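Visit report: two-arm build at the Ostutia shared workshop
3 May 2018

Ostutia is a members' workshop on the upper floor of a former print works. I went to look at one project, a pair of table-mounted arms that a small group has been putting together in the evenings since February. Our own group at Trallar is planning something similar and wanted notes on mounting, cabling and task choice. I was there for most of an afternoon.

The entrance is at the back, past the loading bay. Woodwork and metalwork are behind a partition and the electronics benches share the open floor with the arms. Extraction is good. Parking is poor.

The arms were bought second-hand as bare mechanics, without controllers. The group replaced the drive electronics with boards of their own design, named Batach, now at revision 2. Revision 1 shared a supply between the wrist and the gripper, and the wrist lost position whenever the gripper stalled. The two are now fused separately. Control runs at 200 Hz on an ordinary desktop machine. They tried faster and gained nothing they could measure, as the limit is backlash in the wrist.

The current task is sorting make-up brushes. I had expected blocks or bolts. The brushes came from a member's kit and were chosen for awkward shape: handles that roll, polished ferrules that confuse depth sensing, and soft heads that must not be gripped. The arms are to pick each brush up by the handle and stand it in a clear holder at the back of the table. Long brushes are to be passed from one gripper to the other so that they can be turned first. 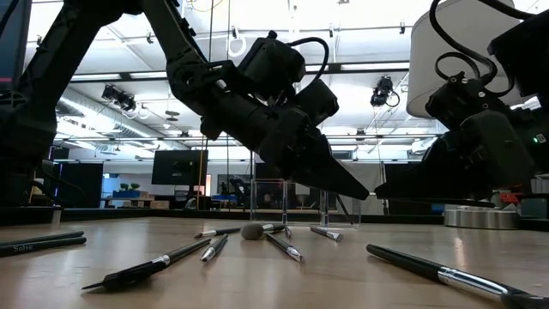 Handover is the weak point. Both grippers have narrow fingers, and when the tips are close the position error of each arm adds to that of the other. Calibration is done by bringing the two tips together at a set of points over the table and recording the offset at each. The full set is 111 points and is repeated after any work on the wrists. A short set exists, but the group does not trust it near the edges of the table.

Cabling took up more of our talk than anything else. The first harness was tied tightly to the links and broke at the wrist within a fortnight. The present one is left in generous loops. This costs some reach overhead and the loops have to be checked by eye before a long run, but there has been no break since. We should copy this and buy the more flexible cable from the start.

Software is a mixture. Motion planning is an existing open package, and the grasp selection is a script of their own called Sầm. It looks for the ferrule, takes the direction of the handle from it and offers a grip point well back from the head. Black handles are found less reliably than pale ones. A matt cloth on the table was tried against reflections and removed again, as the finger tips caught in the weave.

Points for Trallar:

Fuse wrist and gripper separately.
Allow time for full calibration after every mechanical change.
Leave slack in the harness.
Settle the lighting before tuning any detection. Ostutia has strip lights over the whole floor and cannot switch them by area.

I have asked for the Batach board files and the calibration script. The group is willing to share both once the connector pinout has been corrected on the drawing. A second visit would be worth making when the handover is running unattended.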